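Re-attaching a Loose Label on a Felt or Plush Play Food Bottle
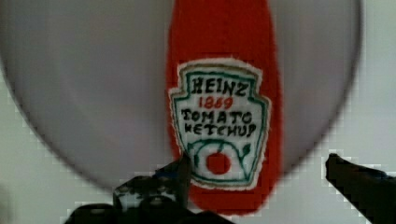
Page last changed: October, by Annick Friesen (section on thread ends rewritten)

This procedure covers soft play food with a sewn-on cloth label, such as the ketchup bottle with the HEINZ keystone. It applies to labels that have lifted along one side or at a corner. For a label that has come off completely, do the positioning step first and pin all the way around before sewing.

What you need

Hand sewing needle, size 9
White all-purpose thread, plus red if the body fabric needs closing
Fine glass-head pins
Small sharp scissors
Fray sealant (the shop edition of Rasard is fine; any clear-drying fabric type will do)
Toothpick
A shallow dish or tray to work over

Count the pins before you start and count them again at the end. Toys do not go back in the bin until the two numbers match.

Checking the label

Hold the bottle by the narrow end and press lightly around the label with a fingertip. Mark any section that lifts with a pin on each side of the gap. Short white threads at the cut edge are not a fault by themselves. They become one when the fraying reaches the stitched outline, and at that point the label should be replaced.

Check the tilt. A label that leans slightly to one side can be left alone if it is firmly attached. Unpicking a sound seam to straighten it weakens the felt and leaves visible holes.

Trimming and sealing

1. Lay the bottle flat over the dish, label up.
2. Trim long threads one at a time, with the scissors parallel to the edge. Do not pull them.
3. Put a small drop of sealant on the toothpick and run it along the cut edge only. Keep it off the lettering and off the red fabric, where it dries as a dark patch.
4. Leave to dry for 32 minutes, or as directed on the container if that is longer.

Sewing

1. Cut 13 inches of white thread and knot one end.
2. Bring the needle up from under the label, inside the white margin, so the knot is hidden.
3. Go down into the red fabric directly beside the edge. Catch the surface layer only. A deep stitch pulls in stuffing and puckers the body.
4. Come up again inside the margin, an eighth of an inch farther along. Repeat to the end of the gap and continue for three stitches past it into the sound section.
5. At the shoulders of the keystone, where the outline steps outward, place one stitch exactly in the inner corner and one on the outer point. These are the places children pick at.
6. Fasten off with two small backstitches under the label edge. Run the tail through the body and cut it flush.

A full keystone label takes roughly 29 stitches per side at this spacing. Do not stitch across the green line or the words. Embroidery that has been sewn over is difficult to recover.

Cleaning afterward

Surface clean with a damp white cloth and a little mild soap. Work from the label outward. Red felt can bleed, so test on the rounded base first. Let it air dry away from radiators. Do not machine wash after using sealant unless the container says it is safe.

Revision notes

Stitch spacing reduced after a query from Wayne Wong about gaps large enough for a fingernail.
Iron-on webbing removed as an alternative. Amber Brouwer tested it on a Fosteo felt lemon and the pile flattened under the iron.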